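2/3/23 — mod loader notebook, Lekota

Good session today! Finally got to the save file problem that Jad Akl reported against the Bristholm campaign. Short version: when a player loads a save made under an older build of a mod, the loader trusts the item count in the header and reads that many records, whatever the file really holds. Jad's save claimed 3000 items and had 48. The rest came out of whatever was next in the buffer, so he ended up in the harbor with a sword named after half a dialog line. Funny to look at, bad to ship.

First try was to cap the count at 600, the most the inventory screen can show. That stopped the crash but still gave junk items, so I took it out again. Second try works much better: work out the record count from the file length, compare it with the header, and refuse the save if they disagree. The player gets a plain message with the name of the mod and the version it wants.

Ran it over the old saves in the Finness folder. All loaded except two, and both of those really are damaged (one ends halfway through the map name). So pleased with this — I expected to spend the evening on special cases.

Side find: the loader opens the save twice, once for the thumbnail and once for the data. Dropping the first open makes the load menu noticeably snappier with 20 saves in it. I love it when that kind of thing falls out for free.
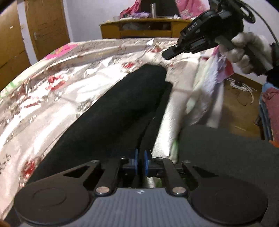 Still open: Avov writes its header with the bytes the other way round, so the new check turns down every Avov save. I want a flag in the mod's info file for this and no guessing in the loader. Jad thinks we can detect it from the version field, and he may be right, but I'd like to see it hold on his July saves before I believe it.

Next: write the byte order flag, add Jad's broken save to the test folder, fix the typo in the refusal message ("verison", my fault).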